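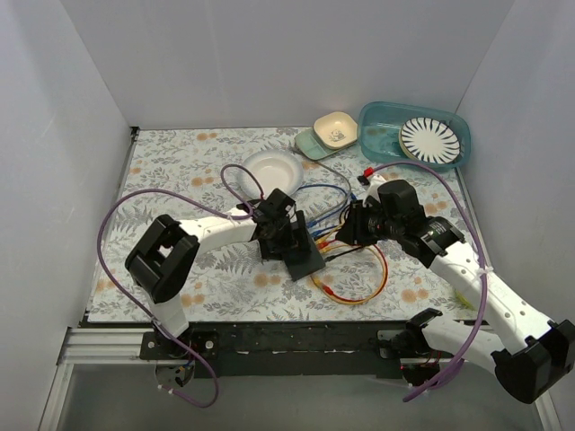
Judges should hear a case the same way whether or not anyone is sitting in the back row, one Mahawong County resident wrote on a comment card returned in April, but it would help to know who they are before being asked to vote on them. The card was among 1,621 written responses collected by the Norner Center for Court Information, which today released its first public guide to the county's judges.

FOR IMMEDIATE RELEASE
July 18, 2022

Norner Center Publishes Free Guide to Mahawong County Judges Ahead of Retention Vote

MAHAWONG – The Norner Center for Court Information has published a free guide to the judges who will appear on this fall's retention ballot in Mahawong County. The guide covers the county trial court and the Grasach branch court. It is available online, at public libraries in the county, and at the clerk's window in both courthouses.

In a retention vote, a sitting judge has no opponent. Voters are asked only whether the judge should stay in office for another term. Many people leave that part of the ballot blank. In the comment cards the Center received, the most common reason given was that the voter had never heard of the judge and did not know where to look.

The guide gives each judge two pages. The first covers education, work before joining the bench, the date of appointment, and the types of cases the judge now hears. The second lists published opinions and orders, with a short summary of each in everyday language. Where a ruling was appealed, the summary says what the higher court did. Dissents are included for judges who have also sat on three-judge appellate panels by assignment.

The guide does not rate judges or recommend a vote. The Center does not endorse candidates for any court and takes no position on whether a judge should be retained. Each judge was sent a draft of his or her own pages and given 3 weeks to point out errors of fact. Corrections were checked against court records before they were made.

Summaries were prepared from public files only. Sealed cases, juvenile cases, and adoption matters were left out. The names of parties have been removed from family court summaries, even where the file is open.

The written responses came from cards handed out at libraries, at the Mahawong farmers market, and in the jury assembly room of the main courthouse. The cards asked what people would want to know about a judge before voting. Respondents asked most often about past legal work, sentencing, and how long it takes a judge to issue a decision. Several asked whether judges may serve past retirement age. A section at the back of the guide explains the rules on age, health leave, and how a vacancy is filled if a judge steps down or dies during a term.

That section also explains the difference between state and federal judges. Federal judges under Article III of the Constitution, including the justices of the United States Supreme Court, hold office during good behavior and do not stand for retention. The Center added this page after a number of cards asked when voters would get to decide on the Supreme Court.

Printing was paid for by a grant from the Ruvesska Fund, which supports civic education in the region. The fund had no part in choosing what the guide includes. The first printing is over 4,000 copies, in English and Spanish. A large-print edition can be requested by mail or at any library desk.

The Center will hold 2 public information sessions before the ballot is mailed, one at the Mahawong library and one at the Grasach town hall. Staff will explain how to read the guide and how to look up a case file. Judges have not been invited to speak, in keeping with the rules that limit campaign activity on the bench. Times and room numbers will be posted at both courthouses. Admission is free and no registration is needed.

Teachers and civic groups may copy the guide without charge, as long as the pages on any one judge are kept together.

About the Norner Center for Court Information
The Norner Center for Court Information is a nonpartisan nonprofit based in Mahawong. It publishes plain-language material on local courts, jury service, and small claims.

Media requests may be made in writing to the Center's Mahawong office.

###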